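Subject: Re: Washing hand-dyed reds before the June swap
Date: November 13, 2025
List: Noltberg Sewing and Mending

Brenitz wrote:

> I have 19 metres of red cotton from the Divier mill shop and I want to
> wash it before I cut anything. The label says 40 degrees. Has anyone had
> this cloth bleed? I would rather not turn a white lining pink.

Yes, I have, and more than once. The Divier reds need washing on their own at least twice. I cut a strip 9 cm wide, iron it wet between two bits of old white sheet, and look at the sheet. If there is any pink, the whole length goes back in the machine.

Salt and vinegar did nothing for me. A colour catcher sheet helps with what is already in the water, but the cloth still has to be rinsed until the water is clear. Dry it flat or over a rail, out of the sun. The fold lines fade first and you will never press that out.

Allow for shrinkage too. I marked 90 cm along the selvedge and lost 4 cm on the first wash, then hardly anything on the second. Across the width it barely moved.

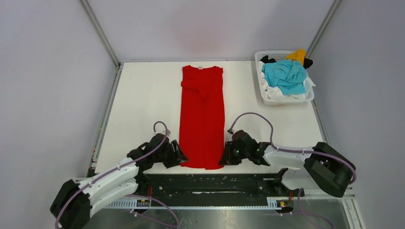

Đoàn wrote that the second wash can be skipped if the red is going to be worn without a lining, and that a cool wash on its own for the first few wears does the same job. I think that is fair for summer things. For anything with white piping or a pale collar I would still do both.

On pressing: use the wool setting and a cloth, from the wrong side. Red cotton goes shiny along the seams very quickly, and the shine shows worst at the hem. 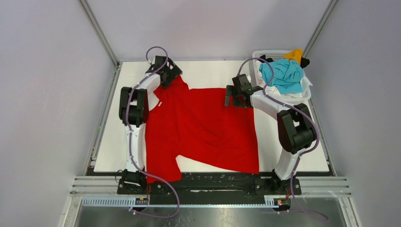

Red garment, spread out on a white table.

One more thing about thread. The shop's own red polyester is a shade too orange for this cloth. Number 368 on the old Noltberg card is closer, and it doesn't run. If anyone has a spare reel of it I would be glad to swap for navy or grey.

The list archive has an older thread on black linen, and most of the advice in it holds for reds as well.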